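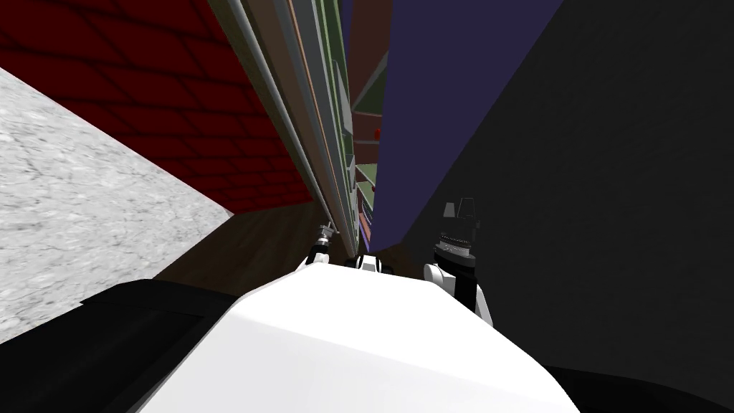 Fig. 1. Simulator view over the robot's white body, both grippers forward, shelves ahead.

Week 3 notes: collecting examples in the simulator

Okay, before anybody logs in and starts driving, some notes on how I'd like us to do this. I wrote most of this in July when we were still setting up the Cudia scenes, so if a menu has moved since then, trust the menu.

The job is simple to say. You steer the robot, the software records what the robot sees and what you told it to do, and later we train a policy on those pairs. One run from reset to stop is an episode. We have 197 episodes in the shared folder, and I want 100 more from this class (that sounds like a lot, but you get quick once your hands know the controls!).

Look at Fig. 1 for a second. The shelving is nearly edge-on and there's a small red object sitting back on one of the levels. It's easy to spot because it's so bright, but the view of the shelves is squeezed between the brick wall on one side and that blue-purple panel on the other. When you get a start like this one, don't lunge for the object. Move the base first, get a better angle on the shelf, and then bring up an arm. I love these awkward starts, by the way. A policy that has only seen nice open views has no idea what to do in a tight spot, and it shows the minute we test it.

Things I keep repeating in lab:

Pick your arm early and stick with it. If you switch halfway, fine, keep the episode, but put "switched" in the notes box.

Small pauses are okay. Long ones aren't. If you need to think for more than 3 seconds, stop, reset, and think before you start again.

If you miss the grasp and recover, KEEP IT. Lise Gill threw out all her recoveries last term and we really missed them when training started.

If the arm goes through a wall or a shelf, mark the episode "bad physics" and move on. Don't try to save it.

Use the Lelbridge naming pattern: scene, your initials, episode number. No spaces please, the loader chokes on them.

On variety: change your approach between runs. Come in from the left, come in from the right, start with the grippers low, start with them high. Ten copies of your favorite path teach the model your favorite path.

For next time, hand in your episodes plus a half page on which starts gave you trouble and what you tried. Chantal Wong is checking the uploads, so write to her if a file won't go through. Questions about the controls can come to me or to Lajos Veres.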